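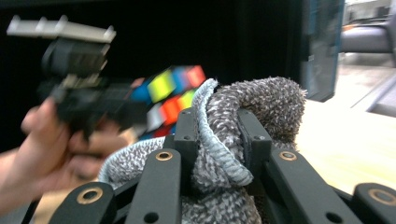
Participants wanted: does a tidy table do anything for you?

We are looking for adults to take part in a small study of clearing and wiping a table. It is paid, it is fairly dull in places, and we would like to hear from people who doubt there is anything in it. People who are sure there is can apply too.

Why we are doing this

There is a great deal of advice about tidying. Most of it claims that a clear surface gives you a clear head, and that once you have the habit of putting things away you will sleep better, argue less and finish what you start. I have read more of these books than I wanted to, and I have yet to find one that explains how the author knows. Usually there was a client, and the client cried, and then the client felt wonderful.

Last August our group at Altow sent out a questionnaire on the subject and got 950 replies. A large share said that tidying before a task helped them concentrate. I don't put much weight on that. We asked people who had chosen to fill in a questionnaire about tidying, and we asked them to remember how they felt. My colleague Fatemeh Tehrani is more hopeful than I am about the result, and she wrote half of the questions for this round so that I couldn't tilt them all my way.

So we want to watch the small version of the thing. One table, a few ordinary objects, and somebody dealing with them.

What you would do

You come in for two sessions on separate days. In each one you sit or stand at a small table that has a few everyday items on it. Some of the items have a place to go and some don't, and you will have to decide about those. You move things, fold or bunch up a cloth, wipe the surface, put things back. Then you do a short piece of reading and answer questions on it. On one of your two days the reading comes before the tidying, and we won't tell you beforehand which.

The objects are nothing special. There is a puzzle cube, which you are not expected to solve. (If you solve it anyway, please mess it up again for the next person.) There is a shaggy grey microfibre cloth that never seems to fold the way you meant it to. Other bits and pieces change from session to session.
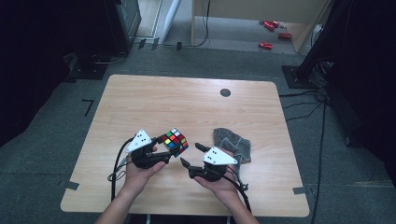

The small table, the cube and the grey cloth.

We picked the cloth on purpose. Books of the folding kind love a crisp square, and a thick cloth is bad at being one. Some people in our first try-outs folded it carefully, others rolled it up, and one man pushed it into a corner and called that done. I can't see why his answer is worse than anyone else's, and we are not marking you on neatness. We do want to know how long you spent deciding, and whether you were content to leave it.

The table is not much like yours, I should think. It is low on clutter to begin with and it stands on office carpet. Bahman Azimi, who read our plan, objected that tidying somebody else's table is a different job from tidying your own, and I think he is right. We are doing it this way because everyone then starts from the same mess. If we find an effect here we will still have to ask whether it survives a real kitchen with post and crumbs in it. If we find none, the same complaint applies the other way round, and no doubt it will be made.

Who we want

Adults aged 18 or over who can read a page of plain English comfortably. You need to be able to pick up and move light objects; if you do this one-handed, or seated, or slowly, that is fine and we would like to have you. Let us know what you need and Itzel Salinas will arrange it.

You do not have to be a tidy person. We already have too many tidy people on the list, and they tend to arrive early. What we are short of is people with a chair at home that clothes live on, people who share a kitchen and have given up on it, and anyone who has bought one of the books and stopped halfway.

Please don't apply if you sell tidying, coaching or storage for a living, or if you took part in the Steinbach drawers study. I have nothing against either group, but you will know what we are looking for.

What you get

Each session takes up to an hour and a half. You are paid £25 a session, on the day, and you keep the money for the first if you don't come back for the second. We would much prefer that you came back. Travel by bus or train is refunded if you bring the ticket or show it on your phone. Tea is provided. The biscuits depend on who went shopping.

You won't get a certificate, a tidying score or advice about your home. Several people asked last time, and one was quite cross when we had none to give.

What we record and keep

Your hands and the table are recorded during the tidying part. We also keep your answers to the reading and a page of notes written by whoever sat in. Your name is held apart from all that, and only Golshifteh Mahmoudi has the list that joins the two. You can ask her to remove your part up to the point when we begin the analysis, and she will tell you when that is before you sign.

The consent form is long. It comes to 1500 words, which I tried to cut to 800 and failed. Do read it all the same, at home, with time to spare. If something in it bothers you, ask before the session. Bring your own pen if you are fussy about pens.

Questions we have been asked already

Can I bring a child? Not into the session, sorry. There is nowhere suitable for them to wait.

Will I be told the result? Yes. Everyone gets the write-up, including if it comes out as a shrug.

Is there a trick? No. The only thing held back is the order of the tasks, as explained further up.

Can two people from the same household come? Yes, but please apply separately and don't compare notes until you have both finished.

Who pays for the study? Plidex, who make nothing to do with cleaning or storage. They don't see the results before you do. I asked for that in writing.

How to apply

Write to Jovita Olvera at Altow, or leave a note for her at the front desk. Give your name, the times of day that suit you, and a sentence or two on the state of your kitchen table at the moment you are writing. Don't clear it first. She replies to everyone, though it can take her a week or more.

Posted 2026-01-03. The call stays open until the places are filled.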